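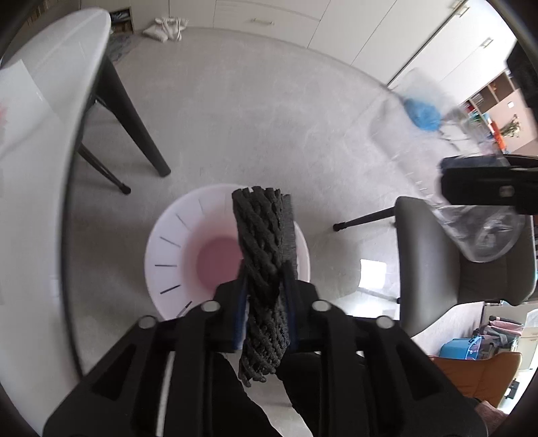 **社区共用房启动夏季整理，拖把头、收纳筐先清一遍**

2020年6月8日，Kesari小区的共用活动室开始了入夏前的整理。活动室在会所一层，平时供居民开会、看书、办手工课，也兼放小区集体使用的清洁用品。按照物业公司Mersha公布的安排，整理分3个阶段进行，7月中旬前结束，期间活动室照常开放，只在每天上午留出2小时不接受预约。

第一阶段处理清洁工具和零散用品。活动室的拖把、水盆、布袋和塑料袋过去没有固定位置，用完以后有的靠墙，有的放在地毯上，下一个人来了要先找一圈。物业在通知里写明，拖把头一律与杆分开检查，绳股松散、底端起毛的单独放一堆，由保洁人员决定是修剪后继续用，还是改作擦户外台阶。能继续用的洗净晾干，再装回杆上。

水盆和碗类容器按用途分开。擦桌子的与擦地的不再混用，盆沿贴上标签，颜色沿用原有的，不另外采购。透明塑料袋收拢后统一放进一只布袋，挂在柜门内侧。布袋本身也在清理范围内，提手开线的送去缝补，有污渍的用温水浸泡后手洗。

第二阶段轮到家具和织物。活动室里有一张白色椭圆桌，配有灰色布面椅和棕黄色皮椅，地上铺的是浅灰色大地毯。椭圆桌桌面光亮，容易留下水印和指纹，通知要求用拧干的软布擦，不使用带颗粒的清洁膏。桌脚接触地毯的位置每次吸尘时挪开，避免长期压出凹痕。布面椅用吸尘器的小刷头清理缝隙，皮椅只做干擦，不喷水。

地毯面积较大，不便整张送洗，Mersha联系了保洁公司Ravasum上门清洗，费用从活动室的日常经费中支出。清洗当天活动室全天关闭，具体日子会提前贴在会所门口。卷起存放的小块地垫和布料一并取出晾晒，晾好后仍旧卷着放回矮柜。鞋子不再与地垫放在同一格，进门处将腾出一层专门放鞋。

居民留在活动室的衣物也在这一阶段清点。塑料筐里叠好的衣服多为手工课和旧衣交换活动后留下的，截至通知发布时共登记70件。物业请居民在6月底前认领，认领时在门口的本子上写下楼号即可。无人认领的衣物先保管到7月，之后洗净转给Grerulden旧衣站。这家旧衣站设在小区北门外，接收衣服、床单和没有破损的布袋，不收鞋和枕芯。

第三阶段整理柜子和架子。靠墙的白色柜子带金属拉手，容量不小，只是里面的东西一直按“谁放的谁记得”来摆。这次要把文具、茶具、清洁用品各归一处，柜门外贴目录。开放式架子上的小盆栽保留，由常来的居民轮流浇水，其余杂物能收进柜里的尽量收进去，架子最上一层不再堆放东西。白色小灯箱平时放在地上，容易碰到，以后固定放在架子底层，手工课需要时再取用。

活动室目前的预约时段为每周16个，整理期间减少的上午时段由傍晚补上，已经预约的居民不用重新登记。原定6月举行的两次手工课照常，上课用的材料请自带，下课后桌面和地毯由参加的人一起收拾，剩余的纸张叠好放回柜中，不留在桌上。

对于居民关心的添置问题，通知也作了说明。今年不买新家具，只更换磨损严重的拖把头和一批收纳标签。有居民提出在矮柜旁边加一组挂钩，用来挂拖把和扫帚，物业表示可以安装，位置选在不挡柜门的一侧，安装前会征求常用活动室的几个兴趣小组的意见。也有居民希望把皮椅换成可折叠的椅子，方便开会时腾地方，这一项留到秋天再讨论。

愿意帮忙整理的居民可以到会所前台报名，写明能来的时段。工具和手套由物业提供，参加的人穿平底鞋，进地毯区前换鞋套。带孩子来的家长请留意，清洁剂集中放在高处的柜格里，整理时柜门会打开。

各阶段的进度将张贴在会所门口的公告栏，认领衣物的登记本也放在那里。活动室的钥匙仍在前台领取，用后当天归还。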